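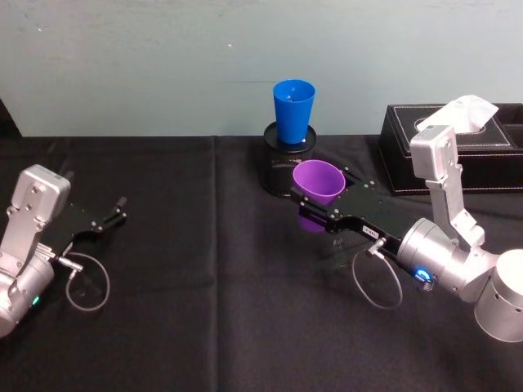
Kerslake Building Users' Forum
Facilities and Shared Rooms > Tables, cloths and small items

Thread: Cups and pen holders on the shared tables

Plitine
Posted Sep 19, 2023
Members are asked for their views before the October revision of the room guidance. The present wording states that cups and stationery are to be "put away after use". It does not state where. I propose that each table keep one mesh pen holder, and that a plastic cup may be stood in the top of it when no pens are needed. This takes up less of the cloth and the cup remains upright.

Rolthorpe
I am unable to support this. A pen holder is provided for pens. Once a cup has been placed in it, the next user must remove the cup before the holder can serve its purpose. Cups should be returned to the cupboard in Room 5.

Plitine
The point is noted. The cupboard is, however, at the far end of the corridor, and in practice cups are left on the tables whatever the guidance says. I would prefer a rule that people will follow.

Pretemel
I should like to offer a partial compromise. The blue cup may stand in the holder and the purple one beside it, so that both are kept together at the back of the cloth. 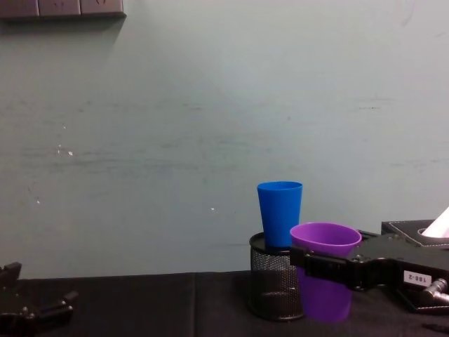 Blue cup in the mesh holder, purple cup alongside.

May I also draw attention to the wall paint, which is scuffed and has small white chips. Whatever is decided about cups, the paintwork ought to be entered on the repairs list.

Rolthorpe
I agree as regards the wall. On the cups, my objection stands. A tapered cup in a holder raises the height of the whole arrangement and it will be knocked over sooner or later.

Plitine
With respect, I have used this arrangement for 2 terms without any such accident. I accept that a full cup should never be placed there, and will add the word "empty" to the draft.

Pretemel
Could the draft also mention the black cloths? They hold their fold lines and would benefit from pressing before they are laid.

Plitine
That will be included as a separate item. Further comments on the cups may be posted below until the draft is circulated.

Rolthorpe
Please record my preference for the cupboard.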